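Ticket 306
Subject: Mint bowls come out of the dishwasher with a dull film
Opened by: Filipa Seixas, Clirville guest house, breakfast kitchen
Assigned to: Lajos Bognár, Mendes kitchen support
Status: waiting for customer

Filipa Seixas, 08:40
Good morning. We have a problem with the pale green breakfast bowls we bought from you in September. After the dishwasher they have a white film on the inside. It is not food. When I pass a finger over it I feel something like very fine powder. The plates and the glasses from the same wash are clean. The dishwasher is a Bender, the under-counter model, and we use Zolard tablets. I have already cleaned the filter and run the machine one time empty. Please tell me if the bowls are faulty or if we are doing something wrong.

Lajos Bognár, 09:25
Hello Filipa, thank you for the clear message. Can you please tell me three things:
which programme you use,
where the bowls stand in the machine,
if the film goes away with vinegar.
If it goes away with vinegar it is limescale. If it stays, the surface is probably damaged and then we speak about replacement.

Filipa Seixas, 10:10
Programme: the long one, 72 degrees. The bowls are in the lower basket, almost flat, because they are too wide for the pins. I have put vinegar on one bowl and left it for 30 minutes. The film went away. I did not try the others yet.

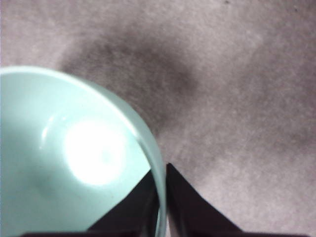 The bowls are the part I can answer for today, the machine I will look at with Inês Coelho, who knows it better than I do. Before the vinegar this bowl looked tired inside, as if somebody had rubbed it with chalk, and it gave back no light at all. Now the lamp makes a big white spot in the middle of it and there is a thin bright line along the inner wall, so I believe the surface is still good. Lower down on the left the green is darker, but I checked with my finger and it is smooth there, I think it is only shadow. The other bowls from the same box still have the film, and for the moment I have put them on the top shelf so that they do not go to the tables.

Lajos Bognár, 11:05
Good, then it is limescale and the bowls are not faulty. I see the shine as well. Please do the following, in this order.
1. Look if there is salt in the salt container of the Bender. The salt lamp on this model is not reliable when the container was opened recently.
2. Check the water hardness setting. If the machine was reset, it goes back to the lowest value.
3. Use the 50 degree programme for the bowls, and stand them at an angle in the upper basket.
Do not use a scouring sponge on them.

Inês Coelho, 14:30
This is Inês, I write from Filipa's account. Salt was nearly empty, I filled it. The hardness was on the lowest value. We had an electrician here last month and I suppose the machine was reset then. I have put it on the value from the water company's letter. In the upper basket the bowls fit only if I take out the cup shelf. Is it allowed to wash without the cup shelf?

Lajos Bognár, 14:50
Yes, you can take it out. Only be careful that the upper spray arm turns freely, turn it once with your hand before you close the door.

Filipa Seixas, 17:15
We washed one load in this way. Two bowls had vinegar before and they are clean. One I left with the old film on purpose, and it is a little better but not gone. Must I do vinegar on all of them?

Lajos Bognár, 17:35
Yes, one time each. The salt stops new limescale, but it does not take away the old one. Rinse well after. I keep the ticket open until you have done some more washes. My colleague Sharada Poojary has the late shift if something happens in the evening.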